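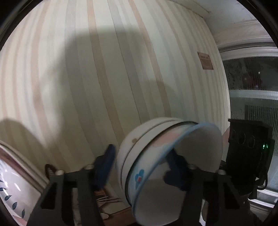

# Grelero kitchen set

Home | Projects | Data | Meetings | Contact

August 4, 2019, by Jeanine Stevens

4 min read

Grelero is the data collection project of the Lesemov student robotics club. Members take a hand-held gripper tool home, do ordinary kitchen jobs with it, and bring the recordings back to the lab. This README covers the kitchen set only. The workshop set has its own file.

## What is in the set

The set holds 193 episodes. Each episode is one job from start to finish, recorded by the camera on the gripper tool, with a text label written by the person who did it. Most of the jobs involve dishes: moving bowls, sorting plates, putting cups back on a shelf. Stacked bowls are the most common object. A typical bowl episode has three nested white bowls held between the two fingers, with one pad inside the front bowl and the other against the outside of the rear one.

We recorded in two homes. The rooms were left the way they were, so there is patterned wallpaper, painted dishware, window glass and plenty of shadow in the recordings. We did not bring in lamps or backdrops.

## Folder layout

```
kitchen/
 episodes/
 labels.csv
 splits/
 train.txt
 test.txt
 notes/
```

`labels.csv` has one row per episode: episode number, home, operator, job, object, result, comment. Operators are listed by initials. The comment column is free text and is sometimes empty.

`notes/` has the session sheets, typed up by Timo Fröhlich. If a sheet and `labels.csv` disagree, use `labels.csv`. It was checked later.

## Splits

The test split is 40 episodes. The rest are for training. We split by session, so two episodes recorded one after the other are never on opposite sides. Both homes are in both splits, which means the test score tells you very little about a kitchen the model has never seen.

## How to record a new episode

1. Check that the pads are seated and the screws on the fingers are tight.
2. Wipe the lens with the dry cloth in the case.
3. Hold the tool still for a moment before the first move.
4. Do the job at a normal speed. Keep your other hand out of view unless the job needs it.
5. Bring the tool back to where you started and stop the recording.
6. Fill in the session sheet before starting the next one.

For nested bowls, put one finger inside the front bowl and the other behind the rear bowl, then close slowly. Gripping only the front bowl lets the others slide. Several early episodes ended that way. They are marked `fail` in the result column and we kept them in.

If you drop something and it breaks, stop recording, clean up, and tell Milan Van Acker so he can put it on the sheet.

## Labels

Write what was done in one short sentence, present tense. "Move bowl stack to shelf" is fine. "Bowls" is not enough. Use `partial` when some of the stack got there and some did not. Géza Takács went through the whole file in April and changed a lot of `ok` rows to `partial`, so scores from before that pass should not be compared with newer ones.

## Known problems

- The lens is very wide. Straight lines bend toward the edges, and stripes on a wall come out curved. The files are not corrected. Some members correct them before training and some do not. Say which you did when you post results.
- The fingers cover part of the view at the bottom. Small items on the work surface can be partly hidden for a whole episode.
- White dishes against a pale wall have weak edges. Rims with a colored line are easier to find than plain ones.
- Glossy glaze gives streaks of reflected light. The segmentation script sometimes splits one plate into 2 because of this.
- Evening sessions have dark windows. Brightness is not matched between sessions.
- Printed text in the background is usually too small or blurred to read. Please do not use this set for text reading.

## Use

Club members can use the set for course work and for the Verbeke competition entry. Ask before passing it to anyone outside the club. Both households agreed to share the recordings with members only.

## Contact

Wouter Willems keeps the tool and the booking list. Send corrections to labels to Géza, with the episode number in the subject line. Questions about the splits go to Jeanine.

Back to Projects | Next: Workshop set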